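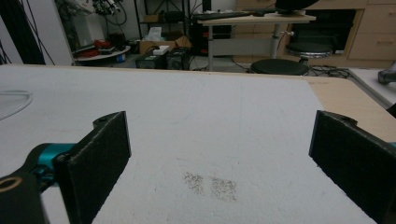

Tenau Opens Skelano, a Program for Teaching Robots to Tidy Up by Hand

1/12/24. Tenau, which has spent four years teaching machines to do what most people put off until the weekend, today announced Skelano, a program that records household tasks performed with a pair of hand-held grippers. A person picks up the grippers, does the chore, and the robot gets the recording. The robot does not get to complain about the chore, an advantage it holds over the staff.

The first release covers 95 tasks and 400 demonstrations, with cloth items and racks well represented. Bags fold differently every time, and the company has decided to call this variety.

"I have a degree in control theory and I now have strong views on tote bags," said Adesuwa Onuoha, who leads demonstrations at Tenau. "The jaws are wide and the pads are thick. You learn to slow down, and then the robot learns to slow down, so please be patient with both of us."

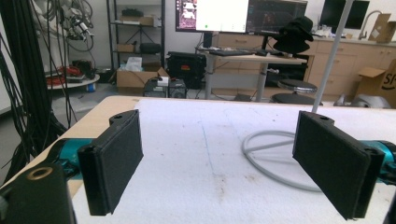
Availability

Skelano is open to research groups starting in April. Applicants may request the recordings, the gripper drawings, or both. A 113-page operator guide is included, and Ataberk Ekinci, who wrote it, would like it known that page 4 covers the cables.

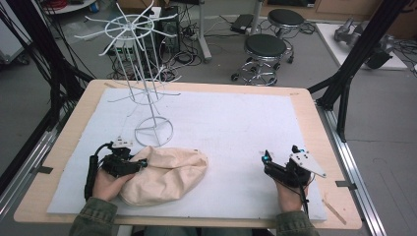 Groups that send in demonstrations of their own will be credited in the next release. Tenau asks that contributors keep the failed attempts in, as the company has kept plenty of its own.

Press contact: Remedios Pangilinan, Tenau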